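Dalbridge Home Forum > Walls, Paint and Floors > Dark red on one wall, gray on the rest?

paintbucket_lou
May 13, 2024
Hello all. We rent a ground floor unit in the old part of Dalbridge and the landlord has finally agreed that we can paint. My wife wants one long wall in a very dark red and the others left in light gray. I am afraid it will make the room feel like a closet. The plaster is old but sound, I filled the cracks in November and nothing has moved after the winter. Has anybody lived with a dark red wall for more than a few months? Did you get tired of it?

orsolya_k
I lived with one for 13 years, in a dining room. I never got tired of it, but I got very tired of touching it up. Every chair back left a pale mark. If you choose red, choose a washable finish and keep the leftover paint in a glass jar, filled to the top so the air cannot get in.

My other advice is about primer. Dark red covers badly. I put two coats over white and I could still see the roller lines in the evening. Then I learned that you should use a gray primer under red, and the next time it was a completely different job.

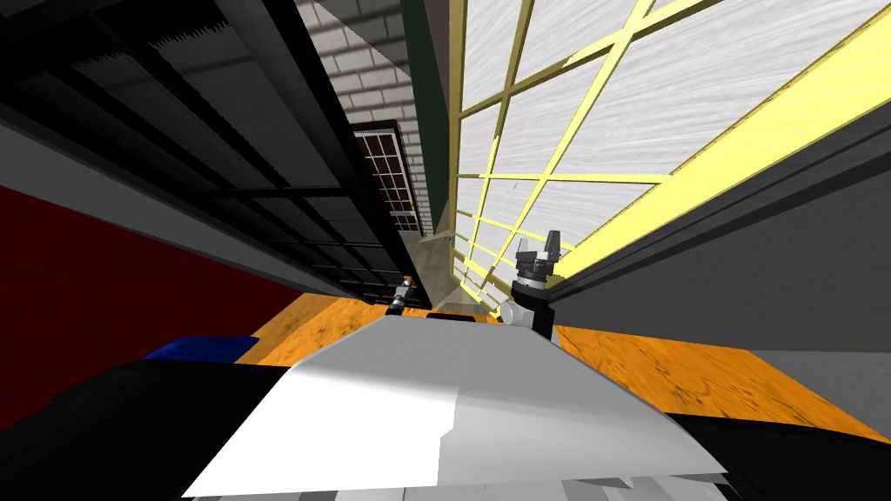
How long should the gray primer dry before the first coat of red?
Leave it overnight, even when the can says four hours, and longer if the room is cold.

One more thing, buy all the red at the same time and mix the cans together in a big bucket. My second can came from another batch and I could see exactly where I opened it.

Tamsin_R
I have to disagree about the primer a little. A tinted primer is good, but it doesn't have to be gray. At the Xaba counter they tinted mine pink and it covered very well. For a brownish red maybe gray is better. I think it depends on the color more than people say.

orsolya_k
Pink under a bright red, I agree. Under a maroon I would still take the gray.

dov_1961
My opinion is different from both of you: don't do it. One dark wall was a fashion, and when you move out the landlord will ask you to paint it back. Do you know how many coats of white you need over maroon? I helped my brother to do it and we lost a full weekend. Paint the walls gray and buy red curtains.

paintbucket_lou
Thank you, this is the kind of answer I was afraid of :) The landlord says we don't need to paint it back, but he said it on the phone. I will ask him to write it.

hallway_jaein
I want to speak for the red side. I did maroon next to light gray and I am happy with it. The important point is where the red stops. I made the mistake first to go around the corner with it, only a few inches, and it looked like an accident. Now it ends exactly in the corner and the gray begins there. 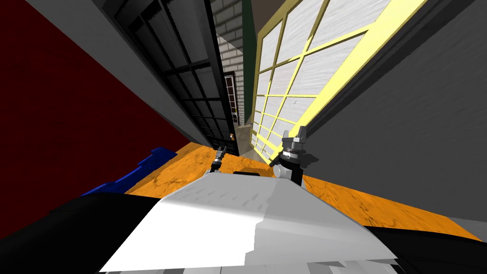 Jae-in Woo

For the line in the corner I used the Jetden tape, the narrow one. Press it with a plastic card, then paint one thin coat of the OLD color along the edge of the tape. It fills the small gaps, and after that the red cannot creep under. Pull the tape off while the last coat is still soft. I waited until the next morning on my first try and it pulled off small pieces of paint – very annoying to repair.

The roller matters too. I bought a cheap one and it left hairs in the wall. The Dradia one with short nap cost me two dollars more and left none.

Tamsin_R
Good tip about the old color. I do the same with clear caulk, but yours is cheaper.

dov_1961
The edge is not the problem. In two years he will hate it.

hallway_jaein
Maybe. But then he has had two years with a color he liked, and paint is not expensive. What about a big sample first? Paint a piece of cardboard, 30 inches wide, and move it to a different place every day. Look at it in the evening with the lamps on, because red changes a lot under a yellow bulb.

orsolya_k
Yes to the cardboard. Leave a white border on it, otherwise your eye compares it with the old wall color.

paintbucket_lou
The cardboard is drying on the balcony of our neighbor now. My wife already says it is too brown. Does anyone know if they can adjust a sample pot that is already mixed, or do I have to buy a new one?

Tamsin_R
They can usually add color to it but not take it out. Bring the pot and ask.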